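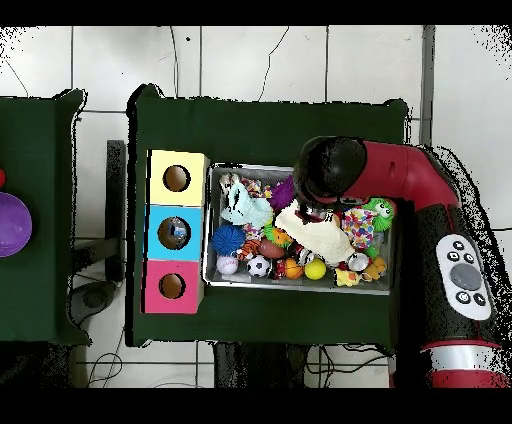

Boxes with holes, and a tray of toys

How do I keep toddlers busy at a village playgroup for a whole rainy morning?
Merle Treloar

Have a posting corner and leave them to it! Ours would go all morning — snack at half past ten helps.

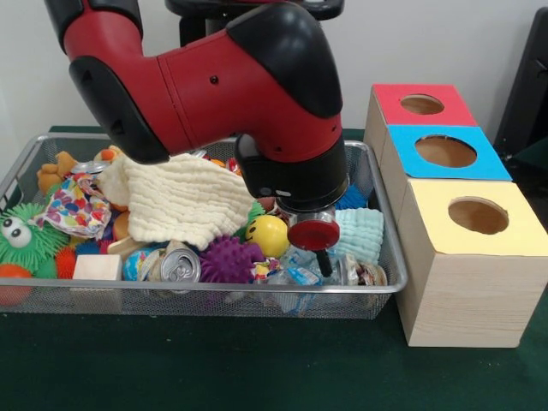 Put singing last, when they're flagging, and keep it to 4 songs they know.
Nasrin Mahmoudi

What if they're all different ages? 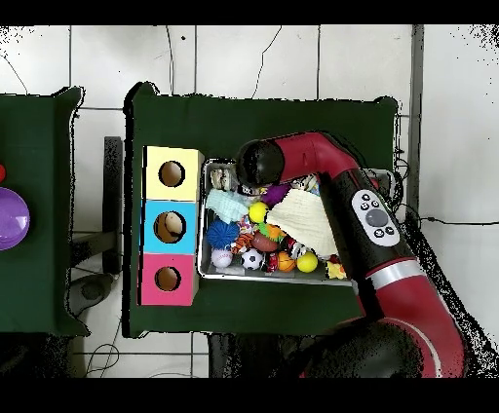

How long should each activity last?
Plan on 17 minutes, then swap, and let the little ones wander off if they like.
Elaheh Safavi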